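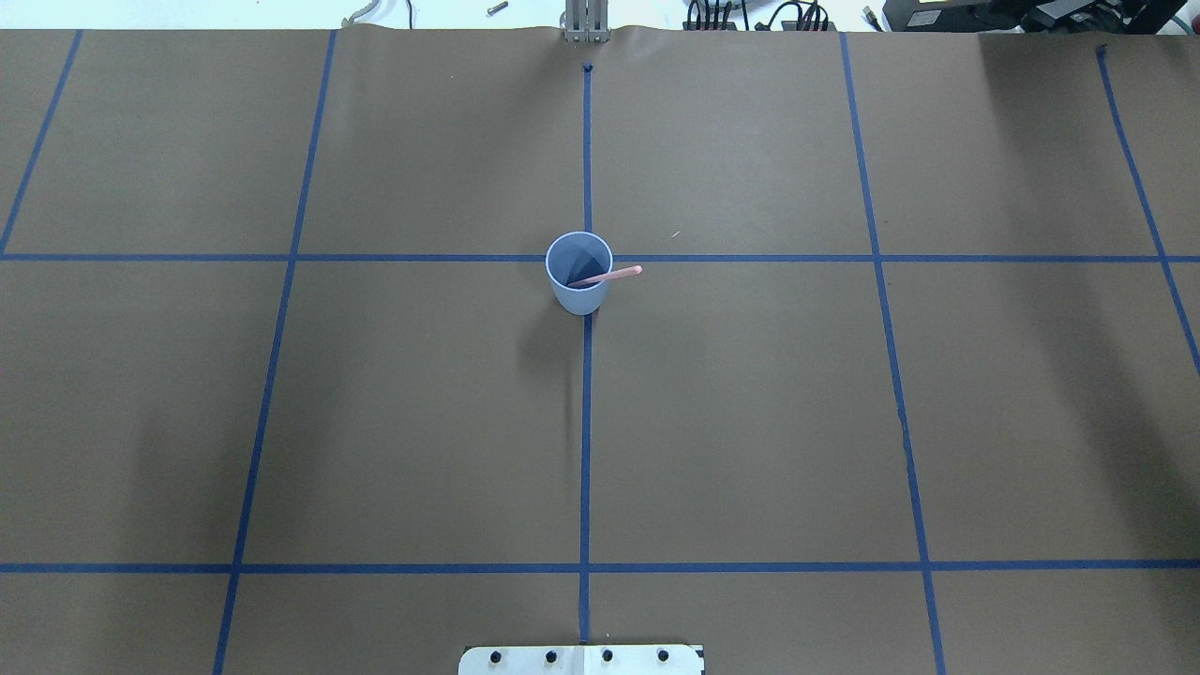

**Robot cell budgeting** (also *cell costing*, or in some workshops just "the kit list") is the planning and buying of equipment for a small robot workstation, normally one arm on one table. It covers the arm, the gripper, mounting, cabling, control gear, work surface, spares and the hours of staff time needed to get the lot running. Usually done before a purchase order, often redone after.

The term is used mostly for benches in colleges, test labs and small firms. Large factory lines are costed differently, see *Line costing*.

## Scope

A budget of this kind has two halves. Capital: things bought once. Running: things bought again and again. Where the line falls is a matter of local habit. Grippers are capital at most sites, gripper pads never are.

Commonly listed as capital:

- arm and its controller
- gripper or other end tool
- base plate, bolts, table
- cameras and lights
- emergency stop, guarding if the risk assessment asks for it

Commonly listed as running:

- tape, paper, printed targets
- test objects (cups, straws, blocks, packets)
- cables and connectors
- pads, belts, grease
- software renewals

## History

Early bench budgets were copied from machine tool purchasing and had one line for the machine and one for "fitting". The fitting line was nearly always too small. Cillian Mac Giolla's notes for the Clendinby training workshop split fitting into four parts (mount, surface, wiring, marking out) and that split is still in use, in one form or another. Mac Giolla is also credited with the rule that no arm be ordered until the table has been measured, though similar advice is older.

The Civedmont sheet came later. Written by Radoslava Hrubý as a plain spreadsheet, it added a column for lead time next to the price. Copies spread quickly, many with the formulas broken. A corrected version was put out by Ľudovít Vlček the following October.

## Mounting and table

Base plates are generally flat metal, bolted down. Four bolts is usual for light arms. Heavier ones want more, and a stiffer table under them. Check bolt pattern against the arm drawing, not against the sales leaflet. Hrubý's sheet has a separate line for the plate since it's so often left off: the arm arrives, there is nothing to bolt it to, two weeks lost.

Table depth matters more than width. The arm has to reach the far edge, and gear on the far side needs somewhere to sit without getting in the way of the arm. Allow a strip behind the work area for cables and boxes. Budget for a second table if there isn't one.

## Work surface

Cheapest part of the cell and the part changed most. Options in rough order of price:

| Surface | Good for | Drawbacks |
|---|---|---|
| Brown paper, taped grid | Position tests, training, early trials | Creases at the edges, needs replacing |
| Printed mat | Repeat work | Fixed layout, glare if glossy |
| Painted board | Long projects | Slow to change |
| Machined plate | Accurate work | Cost, weight |

Paper with painter's tape is common in the first months of a project. The tape comes up clean and the cells can be moved when the task changes. Brown paper is matte so cameras cope with it well. A line run straight out from the middle of the base plate gives a centre to measure from, and cross lines give the near and far rows. An object such as a plastic cup can then be set on a crossing and put back on the same crossing next time.

Grids don't have to be square. Slanted lines are used too, giving cells of differing shape, which is fine for placing by eye but no use where distances are to be read off. Decide before buying a mat.

## Test objects

Frequently forgotten. Buy duplicates from the same batch, colour and wall thickness vary between batches and results shift with them. Thin, pale or see-through plastic can be hard for some cameras, so worth having a couple of those in the set as well as easy ones. Store spares seperately from the ones in use.

## Worked case: Hudec

The most quoted case is the Hudec bench, a single-arm cell planned by Kamran Rana. The running half for the first year was set at 2,182 euros and broke down unevenly. Cables and connectors took the biggest share. Tape and paper together came to 91. Test objects, 241, most of it cups bought twice after the first lot was discontinued.

Rana's write-up is short on the capital side (the arm was transferred from another site at no charge) and has been critisised for that. It remains useful for the running costs, which few sites publish.

## Lead times

Arms and controllers longest, then grippers, then machined parts. Order the plate the same day as the arm. Cables look quick but odd connectors are not. Nomon, a planning tool used at several sites, flags anything with no supplier date in red; on paper sheets a ring round the item does the same job.

## Criticism

Rocío Espinoza has argued that cell budgets hide labour, with marking out, re-taping and resetting objects between runs left out of the totals altogether. She proposed an hours column. Civedmont took it up, Clendinby has not. Others object that hours are paid from a different pot anyway and only confuse the purchase request.

## See also

- Line costing
- Spares holding
- Gripper selection
- Risk assessment (bench equipment)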